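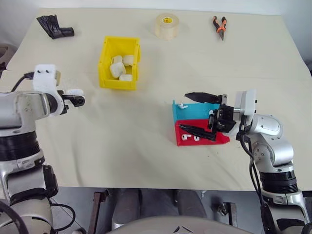

Does a open-front stacking bin hold up better than a drawer for small hardware on a workbench?
For parts handled several times a day, the open-front bin is faster and wears well; for parts handled once a month, a drawer keeps the dust off and is the better buy.

Fendico stacking bins, medium size: long-term review

I replaced the drawer cabinet over my bench with Fendico bins in March and have used them daily for fastener storage, small fittings and electrical parts. The cabinet they replaced was an Akmont unit bought in 2014. It still works, apart from two drawers with cracked stops, and it has moved to the other side of the shop for slow-moving stock.

Construction

The bins are molded in one piece. Wall thickness is even from front to back and the rim is folded over, which keeps the long sides from bowing when the bin is full. The mold left a small raised point on the underside of each one. On a bench this makes the bin rock slightly until the point is trimmed with a knife. I trimmed all of mine. It is a two-minute job per bin and should have been done at the factory.

The front lip is sloped and low enough to reach over without lifting the bin. Flat washers can be dragged up the slope with one finger. Short screws tend to roll back down. For anything under half an inch long I would prefer a rounded floor, as on the Dovix bins, where the front and floor meet in a curve.

Stacking

The bins stack on a pair of feet that drop into notches in the rim below. Engagement is shallow. A stack of three is stable when loaded heaviest at the bottom. A stack of four will lean forward if the top bin is loaded at the lip. The instructions give no maximum height, and they should.

Hanging on a rail is the better arrangement. The rear hook is full width and seats with a clear click. I have 63 bins on rails across one wall and have had no hook failures. Removing a bin from the rail takes an upward push and a tilt, and there has to be clearance above it to do so. Leave at least 2 inches between the top of one row and the bottom of the next. The drilling template supplied with the rails leaves less than that, so measure your own spacing and ignore the template.

Load

Fendico does not print a load rating on the bin or the carton. I filled one with steel nuts to the rim, hung it on the rail and left it for 8 weeks. The floor sagged enough to see with a straightedge and recovered most of the way after emptying. The hook showed whitening at both corners. I would not leave a bin loaded that way permanently. Filled with brass fittings to half depth, the other bins show no change.

Labels

This is the weakest part of the product. The label slot is molded into the front face and accepts a card from the side. The card slides out whenever the bin is pulled forward against its neighbor. Clear covers are sold separately and cost too much for what they are. Printed adhesive labels stick well once the surface has been wiped with alcohol, and peel off without residue if warmed first. I use those and leave the slots empty.

Dividers

Dividers are also sold separately. They fit in one of three positions and run across the bin only, with no lengthwise option. The fit is loose at the bottom edge, and thin washers migrate underneath. A bead of hot glue solves it but makes the divider permanent.

Compared with the alternatives

The Dovix bin costs more and has thicker walls, a curved floor and a label holder that works. Its rail is a different profile, so the two systems cannot share a wall. The Ndung'u bin is the cheapest of the three and has no rear hook. It is adequate for shelves. Its rim has a sharp parting line that I would want to sand before using it every day.

Cleaning

Warm water and dish soap removes cutting oil. Marker ink stays faintly visible after alcohol. Thread sealant has to be picked off once it sets.

Verdict

Recommended for rail mounting with light and medium contents. Not recommended for tall free-standing stacks or for full loads of steel. Skip the dividers and the label covers. Buy the rails in the longer length, as the short ones have only two screw holes and flex in the middle.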